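Kaveo Tax Estimator, User Guide
Section 4: Setting Up Your Quarterly Payments
Last revised 30 Oct 2023

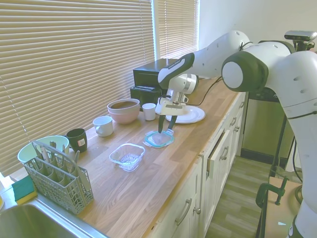 Hrytsenko: I ran this twice and got two different totals for the same quarter. Which one am I supposed to send in?

Neither, until you have finished step 5. The first total Kaveo shows is built on last year's return and nothing else. It looks final. Don't trust it.

Before you start, have last year's state and federal returns open, plus any city notice you got. Plurkelville and Flukerbridge filers need the city notice too.

1. Open Settings, then Tax Profile. Pick your filing status by hand. The "Detect for me" button guesses from your name and address, and we have yet to see a good argument for using it.

2. Enter your expected income for the year. Leave out the dollar sign and the comma: type 2000, not $2,000. The field accepts the comma and drops everything after it.

3. Under Withholding, enter what your employer has already taken out. Use the year-to-date figure on your latest pay stub.

Note: If you have two jobs, add the figures together first. The second line in this box is for a spouse, whatever the label says.

4. Choose a method. "Safe" bases your payments on last year's tax. "Smart" bases them on this year's income so far. The name is marketing - it can leave you short if most of your money comes in late in the year.

5. Click Recalculate. The total at the top should change. In our test profile it went from 872 to 372, and the lower number was wrong, as the withholding had been counted twice. Check the Withholding line against your pay stub before going on.

6. Save, then print the worksheet. Kaveo says it keeps old worksheets, but an update in March cleared them for anyone who hadn't signed in lately.

CAUTION: Saving does not send a payment. The green check mark means the form is filled out and that's all it means. Pay through the tax agency's own site and keep the receipt.

CAUTION: The "Penalty Shield" add-on does not stop a penalty. Read its terms - it covers mistakes in Kaveo's arithmetic, and you have to prove the mistake.

If the total still looks off, go to Section 5, Correcting an Entry.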